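3.2 Small things on the table

Before turning to the household diaries, we would like to linger on the tabletops themselves, which our readers in Nendale told us were the part of the earlier report they enjoyed most. A table that is in daily use gathers things, and a warm-colored wooden top with a handful of kitchen pieces and playthings on it is as good a place as any to begin thinking about how they come to share a surface.
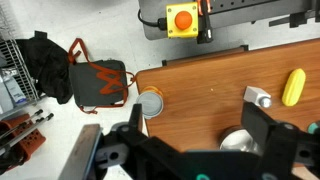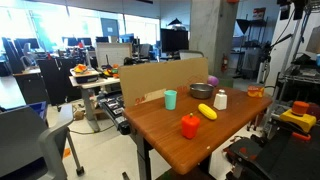

Figure 3. Small objects sharing a wooden tabletop, with a metal cup in the first view and a toy bell pepper and toy corn cob in the second.

When we first drafted our coding sheet, we had hoped to sort everything into "for eating," "for playing" and "for putting away later," and we were rather proud of how simple it looked. Slamet Sitompul, who did most of the coding in the Paterson homes, wrote to us within the first month to say that the sheet was making him miserable. A salt shaker might be used at supper and then spend the whole next morning as a customer in a pretend grocery store. A bowl could hold soup, buttons or a sleeping doll, all before noon. We kept his letter, and most of the changes we made in December came straight out of it.

The revised sheet asks only two things of each object: what it is next to, and whether it would be moved before a meal. This second question was put to the adults in all 18 households, and we were surprised by how much they had to say. Several told us they never clear the whole table, they just push things toward the back until there is room for plates (one mother in Pristden called this "making a shoreline," and we have borrowed the phrase ever since). Toy food seems to be treated more gently than other toys in this respect. It tends to stay near the real dishes, and a few families admitted to serving it.

In total the diaries gave us 2795 entries, of which 500 were read by a second coder. Where the two readings differed, the trouble was nearly always with cups and lidded containers, whose use depends so much on the hour and on who is sitting nearby. We have left those entries in under both headings, and we come back to them when we discuss the Likgate families, whose tables were much the fullest of all.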